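Grout haze (I think?) on small mosaic tile, is it too late to fix?
Posted 1/31/21 in Walls, Tile and Floors 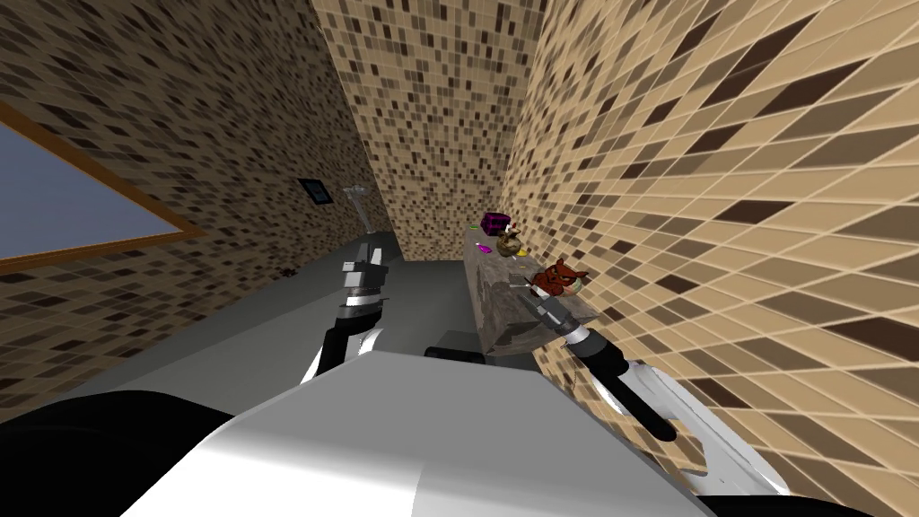 Small square mosaic on every wall, beiges and creams with dark brown mixed in

Hi all, long time reader and first time poster, so be gentle with me!

We bought our place last May and the kitchen is one of those long skinny ones. The sellers had tiled it right before they listed it, and I mean they tiled everything they could reach. I love it, I know it's not for everybody, but my mother had tile like this in her front hall when I was little and I have a soft spot for it. The trouble is the light tiles look dusty all the time. The dark brown ones are even worse, they have a kind of gray film that goes away when I wipe them with a wet rag and then comes right back when they dry. I've washed that wall more times than I've washed my own car.

A guy at the hardware store told me it's grout haze and that I should have dealt with it in the first couple of weeks. Well, I didn't live here in the first couple of weeks! He sold me a bottle of Bivar haze remover and it's still sitting under the sink because the label scared me. It says not for use on natural stone and I have no idea if my tile is stone or not. The counter is marble and it runs right up against one of the tiled walls, so whatever I put on the wall is going to drip on it.

What I've tried so far: dish soap and hot water, vinegar and water (only in one corner behind the trash can, before I read that you shouldn't), and one of those white melamine sponges, which did seem to help but I went through half a pack on a patch the size of a dinner plate. At that rate I'll be done when I retire.

So I guess what I want to know is, can haze this old still come off, how do I find out what my tile is made of, and do I need to seal the grout afterwards? The sellers left no paperwork except a receipt from a place called Awan Tile that just says "mosaic sheets" and a price. I called and the number is dead. I'd rather not pay somebody if I can do it myself over a few evenings.

Thanks in advance!!

arirora_attic

Oh I feel for you, I had this exact thing in a bathroom. Yes it can still come off, mine was two years old and I got nearly all of it. It just takes longer.

First find out what you've got. Pick a tile down low where it won't show, or better yet see if there are spare sheets in the garage or up in the rafters (people almost always leave a few behind, look on top of the water heater too). If you find a loose one, flip it over. Ceramic has a plain clay-colored or white back that looks different from the glazed front. Stone looks like the same stuff all the way through. If there's no spare, put a few drops of plain water on one tile and leave it there for 16 minutes or so while you do the dishes. Glazed tile won't care. Unsealed stone will usually go darker where the water sat. Sealed stone can fool you though, so if you're still not sure treat it like stone and skip anything acid.

If it's glazed ceramic or porcelain, your haze remover is probably fine, but read the whole label and test a spot first. Wet the wall before you start so the grout doesn't soak it up. Work on a small area, scrub with a white nylon pad, rinse it twice with clean water, and dry it with an old towel. The drying matters more than you'd think! I skipped it the first night and half of what I thought was haze in the morning was just dirty rinse water that had dried on there. Change your bucket way more often than you want to.

Now the marble. Please please cover it. Marble is soft and acid will etch it, and an etch is a dull spot you can't wipe off. I'd tape plastic sheeting to the bottom row of tile so it hangs down over the counter like a skirt, then put towels on top to catch the drips, and swap the towels when they get wet. And keep the vinegar away from there for good, the same goes for lemon.

If it turns out to be stone, get a haze remover that says it's acid free and safe for stone. They're slower. I used Bradusance in my sister's shower and had to let it sit and go over it three times, but it did get there. Open a window and wear gloves with any of them.

For sealing, wait until you're happy with how clean it is and the grout is good and dry. I gave mine 24 hours and then did a penetrating sealer, wiping the extra off the tile faces before it dried. If you leave it on there you'll get a brand new haze and you'll want to cry. Ask me how I know. Also check your grout type if you can, some epoxy grouts don't need sealing, and epoxy haze is a different animal that the regular removers won't touch.

Good luck, and do a corner first!

gritty57

Just hire it out. We paid 2,000 for ours, kitchen and laundry room both, and I'd do it again tomorrow. Life is too short to scrub little squares.

slowpoke_rehab

Agree with most of what the first person said, but I'd try the cheap thing before any chemical. Old haze that's just cement dust and leftover polish will sometimes buff off dry. Get a piece of rough cotton (a cut up terry towel or some cheesecloth) and rub hard in circles on a dry tile. If you see powder on the cloth you're getting somewhere. I did a whole backsplash like that watching TV, well, listening to it.

Also watch out for those melamine sponges. They're a very fine abrasive and they can dull a shiny glaze or polished stone if you lean on them. Look at your dinner plate patch from the side with a flashlight and see if it still shines the same as the tiles next to it. If it does, no harm done.

One more thing, if the film comes back in the exact same places every time and it's more white and crusty than gray, that could be minerals coming through with moisture from behind. Haze remover might clean it up for a month and then you're back where you started. I'd check for a leak first, especially if there's a pipe in that wall.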